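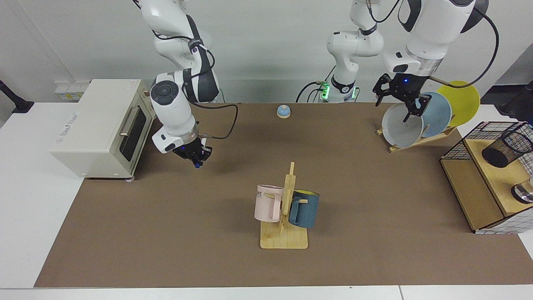 By Faizal Chin
Plostedcombe, September 4, 2019

The Lelton shared workshop is thrilled to show off Zimus, a two-armed kitchen helper built by members over 9 evenings. Both arms work over one brown mat, with a dish rack, a mug tree and a toaster oven in reach.

“Bowls are the fun part — you come straight down and take the rim,” says builder Iestyn Prosser. Plates are next! Build notes are free at the front desk, and new members are welcome in December.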